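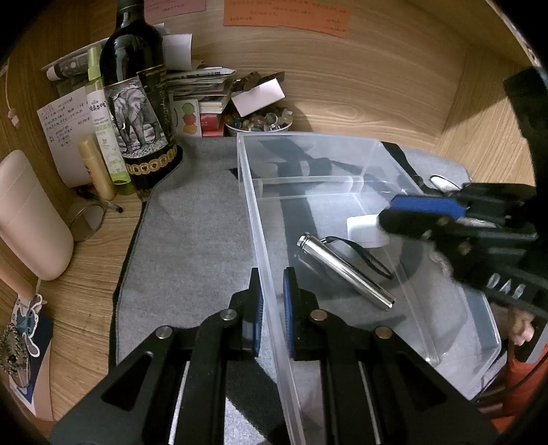 Desk tidying task, two hand-held grippers working at a clear plastic box on a felt mat.

Progress report to the Bakalis fund, period ending April
Project: Small chores at home, Fernham site

Work in this period moved from the kitchen tasks to desks. A desk is harder than a sink. The items are small, they lie on top of one another, and many of them are shiny or see-through. The desk used for the sessions was left as it normally is, with a bowl of marbles, eyeglasses, a spray bottle, papers and handwritten notes.

Demonstrations are done by a person holding a gripper in each hand. The recordings go to Garkeck, where the control software is trained, and the result is then tried on the two-arm machine at Gisstead.

Status by task

Putting small items into an open box: the machine completes this in 6 of 9 trials. Most failures are at the near wall of the box, which the machine does not see well and bumps.

Taking items out of the box: 2 of 9. Metal cylinders roll when the jaws close off center. Straps and cords remain the main problem. The machine picks up the object and drags whatever is tied to it.

Sorting papers: not started. Moved to next period.

A person clears the same box in less than a minute. The machine needs several, and someone has to stand by it. We would not put it in a home at this stage, and the shop counter trial should wait until the box tasks are more reliable.

Spending is within budget. The one unplanned cost was replacement jaw pads.

Next period
Record 40 more demonstrations with cords and straps. Repeat both box tasks with a lower box. Start on papers if time allows.

Decision needed from the fund: whether the counter trial can move back by 2 months.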